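Friday, 9:40 p.m.

Kitchen is back in one piece, more or less. Started at seven this morning because I wanted the floor done before it got warm, then it never got warm, so I could have slept.

Emptied everything onto the dining table first. The table is too small for this and I ended up using two of the chairs and the top of the dryer. Threw out a bag of rice flour I have no memory of buying, three lids that fit nothing, and the blue colander with the broken foot. Kept the other colander. Kept the Denari pot even though the handle wobbles, as the screw only needs tightening and I have the right screwdriver somewhere. Did not find the screwdriver.

The drawer liners from Magagula came on Wednesday's truck and sat in the hall until today. One roll did the cutlery drawer and the one under it. I cut the first piece short and had to patch the back with a strip, but it's the back. The second roll is still in its plastic. I may return it if I can find the slip.

Called the Pimetti store at ten about the replacement hinge for the corner cupboard. On hold for most of a cup of coffee. They have the hinge but only sell it as a pair, and the pair has to be ordered, and the part number on my old one is worn off. The woman asked if it might be the 349 or the 2936. I said I would look. Took the old one off, scrubbed it with vinegar, and got a 2 and possibly a 9, so I ordered the 2936. If it's wrong it goes back. The cupboard door is leaning in the laundry room for now and the cupboard looks better without it, but then the flour dust gets in.

Lunch was toast and the end of the soup.

After lunch I did the outsides, which I had been putting off since summer. I used the Gumness cleaner on the lower doors, half a capful in the bucket, two cloths, one for wiping and one for drying. The bottle says a full capful but the last time I did that it left everything tacky. The grease by the stove came off on the second pass. The handles I took off and soaked in the sink, then put back on, and one of them is now on upside down. I noticed after the last screw was in. It can stay.

The gray fronts are the hard part. Anything you put on them shows when the light comes from the side. There are cloudy patches low on the wide one, and I went over them with the damp cloth, then the dry cloth, then a clean T-shirt.

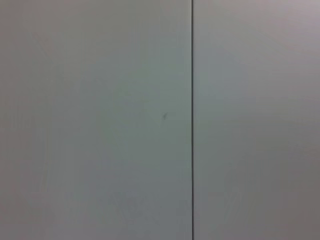
The small dark mark in the middle I left alone. I don't know if it's a scuff or a scratch, and I would sooner have a mark than a dull spot where I rubbed too hard. The seam at least is straight. I spent a whole weekend on these last November, and it was all for that line, so I still look at it when I walk by with the laundry.

Put everything back after that. Plates where the bowls were, bowls where the plates were, which I will regret at breakfast. The baking sheets are now standing up on their edges next to the stove. Spices got sorted by what I use, so the cumin and the paprika are in front and the rest can fend for themselves.

Spent 100 dollars in all, counting the hinges and the liners. Wrote it in the house book under kitchen.

Back hurts. Tomorrow the pantry shelf if I feel like it, and the trash has to go down either way. Need to buy: sponges, dish soap, a new screwdriver.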